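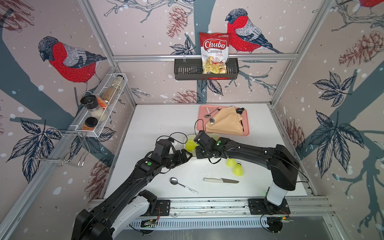 Corken bench, both arms over the plate. Mesh ball on plate, shuttlecocks off to the right.

13 April 2021
Corken two-arm kit, review notes

Loan unit from Wanby. Writing this up quick before I forget which gripes are mine and which came from the bench next door. Decision on buy / extend / send back is due after Gosling gets their quote in, so keep adding below.

What's in the kit: two arms, rail, mounting plates, two small control boards, cable tray, a bag of bolts. Enclosure is ours. So is everything on the table and on the walls. Don't pack the spice rack when it goes back, please.

Assembly
Arms bolt to plates, plates bolt to the rail. Fine. Manual has the left and right plates swapped in the drawing, wasted most of a morning on it. Pencilled the fix on page 8. If you pull an arm off, mark the rail with tape first, otherwise you redo the whole calibration. I did it twice.

Slots in the front rail are good. Slid the right arm out a bit to stop the forearms fighting over the middle. Still tight there. With the left gripper reaching in for the plate and the right one hanging over it there isn't much room left for error, and the planner doesn't know about the cable loops at all. It thinks the grippers are clean. They are not clean. Either we pad the collision model by hand or tie the cables in closer. Wanby support says a sleeve is "planned for July". OK.

Soft objects
Mesh ball is the best test object we have, keep it. Left gripper closes on it and it squashes, so the width reading is nonsense, but the hold itself is ok at low force. Default force too high for anything like this. Set to 70 in the config (units not given anywhere?? asked). Went back to the default by accident after a restart — settings don't save unless you hit save twice. Put that in the list for Wanby.

Shuttlecocks: hard. They roll when touched and the fingers tend to come in at the wrong end. Better if approached from the skirt side. Right arm only, left can't get there without crossing over.

Napkin on the tray: skip for now. Fingers slide over the folds and sometimes pick up a spoon instead. Would like to try with softer finger tips, Gosling sells some, no idea if they fit.

Flatware: spoons ok if the handle is clear of other stuff. Small spoon is the worst, too flat on the tray. Knife stays at the front and nobody runs anything near it with hands inside the frame. I mean it.

Plate: pale yellow on white table, depth is poor at the rim. Try a darker mat under it? Ukgate left us some offcuts, look in the drawer.

Software
Install was painless, credit where due. Demo record and playback works first time. Playback at full speed is too fast for this table, drop it to half.

Dropped link to the left arm a few times. Lights on the boards stayed green right through it so don't trust the lights. Log shows a timeout of 400 ms, bumped it to 600 and haven't seen a drop since. Could be luck. Could be the connector, which I also reseated, so bad experiment, sorry.

Export format is their own thing. Converter script is on the shared drive in corken/tools, works but it is slow and it chokes on file names with spaces.

Service plan
Wanby offering a yearly plan with the kit. Covers joints and boards, does not cover grippers, and the grippers are what we'll break. Asked for a price with grippers in. If they say no I'd skip the plan and buy a spare pair.

Reply time from support so far: pretty good, same day mostly. Answers are short and they read the logs before writing back, more than Ukgate ever did with the old arm.

So far
Good for tabletop work, light stuff. Not for anything heavy, didn't try, wouldn't. Leaning toward extending the loan instead of buying now, want to see the cable sleeve first.

To do
— wipe table, crumbs all over the middle again
— rerun ball pick with both arms, handoff left to right
— cable ties on both grippers, short ones
— mat under plate
— ask Gosling re finger tip fit
— send Wanby the list (save bug, manual drawing, force units, lights)
— back up config befor anyone updates the firmware
— spare hex key, the kit one is rounded allready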